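Pay for the Fingers, Question the Subscription

Kombo, 12/9/23

Small labs shopping for a bench robot this year will sooner or later get a quote for the Zovia handling kit. The quote covers a parallel gripper, a wrist camera, a mounting plate and a software license at $159 a month. The hardware is $2949. My view is that the first figure deserves more argument than the second, and that most buyers have it backward.

Start with the hardware. Liquid handling by machine has long meant a sealed deck, fixed racks and approved plastic. The Zovia kit is sold on a different premise: leave the bench alone and let the gripper deal with what is already on it. That means graduated cylinders, racks and tubes from several suppliers, with no common diameter. A gripper for this work needs compliant contact, a wide opening and a camera close enough to read the part. On those three points the kit is fairly priced. 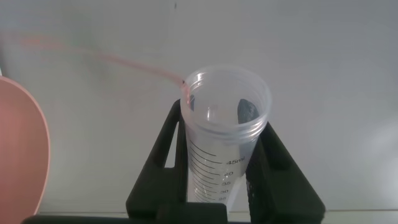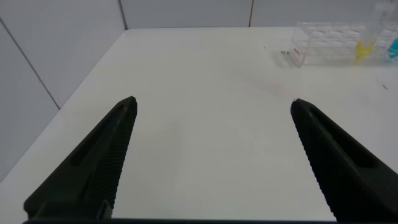 Photos: wrist camera, Zovia handling kit. Plalovico bench review.

Holding a plastic cylinder low on the body is the right choice for this class of gripper. The mouth stays clear for filling, and the printed scale stays mostly in view. It also puts the gripper base between the camera and the lowest graduations. A buyer who works with small volumes should ask how the software handles a scale it can only partly see. The manual gives this question 4 lines, and they refer the reader to support.

The opening width matters as much as the grip. Approaching a rack near a wall takes clearance on both sides, and a gripper that cannot open far enough will force a change in bench layout. Racks pushed into back corners remain a weak point for any arm with a camera on the wrist. Clear acrylic makes the problem harder, as reflections along the edges confuse depth estimates.

Now the license. Zovia ties object profiles to the subscription. Stop paying and the gripper will still open and close, but it loses every profile, including those the customer trained. The library listed 71 profiles in October. A lab may need six of them. Clomormont sells a comparable gripper with no camera and no monthly fee, and stores profiles locally in a plain text file. It takes longer to set up and the documentation is poor.

I would still buy the Zovia hardware. I would not sign for the software until customer-trained profiles can be exported, and I would put that condition in the purchase order.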